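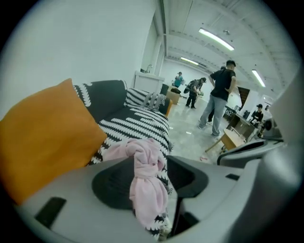

Reading Room > Short Fiction > Clestano Stories

Search stories Enter a title or author Go

July 30, 2025
By Gwawr Pumphrey

The Matter of the Pink Blanket

The Clestano Residents' Association wishes to record the following with regard to the common room, its sofa and the blanket.

Under Article 15 of the House Rules, soft furnishings in the common room are the property of the Association and shall be returned to good order by the last person to use them. Good order is defined in the same article. Cushions are to be upright. Throws are to be laid over the seat or the back. Blankets are to be folded in four and placed at the left end of the sofa, with the fold facing the wall.

On the first Monday of November, Mr. Ibrahim Okafor, acting as Room Secretary, found a pink blanket on the sofa in a condition he described in the register as "heaped." He folded it in accordance with Article 15 and went upstairs. When he returned for his glasses, it was heaped again.

Mr. Okafor made a second entry. He asked the members then present whether any of them had used the blanket. Mr. Khairul Sopacua replied that he had come in to see about the faucet. Ms. Consuelo Ventura stated that she had been standing by the cabinets the entire time and had seen nothing, although she had been facing the cabinets.

The blanket was folded a third time and a notice was pinned to the wall above it.
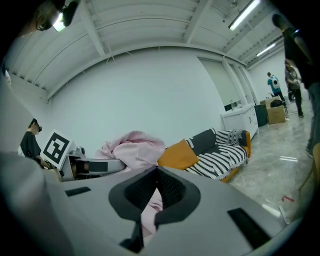
The sofa with its striped throw, and the pink blanket beside it.

The Association then consulted its records. No pink blanket appeared in the inventory. The mustard cushion was listed, as was the striped throw, a gift from the Irnodari branch. A search of the receipts produced an invoice for 2,784 from the firm of Pangaribuan, covering the sofa and delivery, with a line at the foot reading "and one blanket, if she will go."

Mr. Okafor wrote to the firm for clarification. The reply took two weeks and was signed by a Mrs. Aisyah Majimbun of Accounts. It is reproduced here in full, with her permission.

"Dear Sir, The blanket came to us in the back of a chair and we have never charged for it. It does not care to be folded. My predecessor folded it every evening for a year and kept a tally, which I have in front of me and which stops at 800. After that he left it as it was, and he wrote that the showroom was easier to work in. I would ask you to do the same. It likes a sofa with people going past. Yours faithfully."

The letter was read aloud at the next general meeting. Mr. Sopacua asked whether an amendment to Article 15 would require the usual period of notice. He was told that it would. Ms. Ventura asked that the minutes show she had always found the blanket pleasant.

The amendment was carried with one abstention – Mr. Okafor, who felt that he was too close to the question. It reads: "Excepting the pink blanket, which shall be left as found."

The notice has been taken down. Mr. Okafor continues to inspect the room each evening, and the register is kept up to date. His most recent entry, number 916, notes that the cushion was upright, that the throw was straight, and that he had sat down for a while.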